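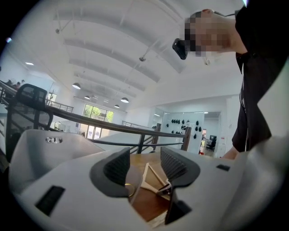
Two of you wrote in after my last post to say that comparing finger pads on a hand-held gripper is a waste of time, as the wrist camera matters far more and any rubber will do. I half agree. The camera does matter more. But I had two sets of pads on the shelf and a free Wednesday, so I ran them both.

The gripper is the Grirkevus, the white one, with the ribbed black pads it came with. The other set is from Rivas and has a smooth soft face. Same shell, same camera, same table. I did all of it by hand, upstairs at Grusham, and didn't put either set on the arm.

The test was dull on purpose. Pick up a part, move it to a tray, let go, go back for the next one. I did 81 picks with each set, using pens, bottle caps, a folded cloth and a steel ruler. A drop or a second attempt both went down as a miss.

The ribbed pads missed 15 times. Most of those were the ruler, which lies flat and gives the ridges nothing to catch on. Pens were fine. The cloth was very good, better than I get with my own fingers some days.

The Rivas pads did the ruler without much trouble but they pick up dust, and by the second half I was wiping them every few minutes. I stopped counting misses on those as the wiping had spoiled the comparison. I should start that run again with a clean cloth and a fixed number of picks between wipes.

A few notes on the camera. With the fingers set where they are, the gap between the pads stays in view, so you can see what you are about to close on. The ceiling lights are more of a nuisance. If you tilt the gripper back, the exposure jumps and takes a moment to settle. I've locked it now and lost some detail in the shadows. Fair trade.

The recording came to 46 minutes. The Greltivier controller logs finger width alongside the video and the two were slightly out of step at the start of each clip - I trimmed the first second from all of them and moved on.

For now the ribbed pads stay on. I'll redo the smooth ones in November.

Comments (3)

Did you try the smooth pads with a bit of talc? Works on ours for a day or so.

The clip offset is a known thing on the older firmware. Update before you trim anything else.

Would like to see the ruler test on the arm, where you can't cheat with your wrist.

Contact | © Bench Notes | Back to top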